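Drucken | Per E-Mail versenden

18. September 2023
Von Ketsara Yimyam

Die Kanne und ihr Platz

Wer eine Teekanne beurteilen will, benötigt zunächst eine freie Fläche. In der Keramikwerkstatt Clarneo, die seit 105 Jahren Geschirr für den täglichen Gebrauch herstellt, gilt dieser Grundsatz bis heute. Jedes Stück wird vor der Freigabe auf einen hellen, matten Tisch gestellt, dem die Jahre des Gebrauchs durchaus anzusehen sein dürfen. Flecken und dunkle Punkte auf der Platte stören die Prüfung nach Auskunft der Werkstattleiterin Despina Karagiannis nicht, solange der Untergrund eben ist und das Licht gleichmäßig fällt.

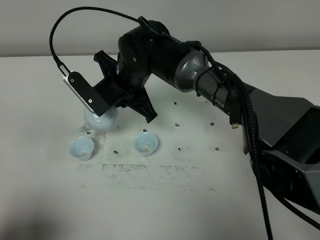
Die Anforderungen an eine Kanne sind im Hause schriftlich festgehalten. Der Deckel muss ohne Druck in seine Öffnung gleiten, der Griff soll auch bei voller Füllung sicher in der Hand liegen, und der Ausguss hat nach dem Absetzen sauber abzureißen. Vom Modell Nina werden jährlich 300 Stück gefertigt. Im Januar beschloss die Werkstatt, jede Kanne dieser Reihe vor der Auslieferung viermal mit Wasser zu füllen und auszugießen — ein Aufwand, den Karagiannis für angemessen hält.

Besondere Aufmerksamkeit gilt dem Deckel. Ein länglicher Knauf lässt sich zwischen Daumen und Zeigefinger führen, ohne dass die Finger abgleiten. Das kleine Dampfloch daneben wird vor dem Brand gestochen und nach dem Glasieren nochmals geöffnet, da sich Glasur darin festsetzen kann. »Ist das Loch verschlossen, gießt die Kanne stoßweise«, erläutert Adjoa Quaye, die den Bereich Glasur verantwortet. 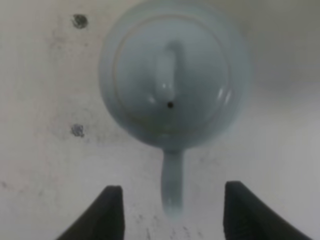

Zu den anspruchsvollsten Oberflächen zählen nach ihrer Einschätzung die blassen, ins Blaugraue spielenden Glasuren in der Art des Seladons. Ihr Farbton verändert sich mit dem Lichteinfall, und schon geringe Unterschiede in der Schichtdicke treten an den Kanten hervor. Quaye beurteilt sie deshalb an 3 verschiedenen Stellen des Raumes, zuletzt am Fenster.

Für den Gebrauch empfiehlt die Werkstatt, die Kanne mit warmem Wasser auszuspülen und den Deckel zum Trocknen abzunehmen. Spülmittel sei bei glasierten Innenseiten unbedenklich, solle jedoch gründlich entfernt werden. Ersatzdeckel für die Reihe Nina sind auf Anfrage erhältlich; die Anpassung erfolgt von Hand, wofür die Kanne eingesandt werden muss.

Artikel drucken | Artikel per E-Mail senden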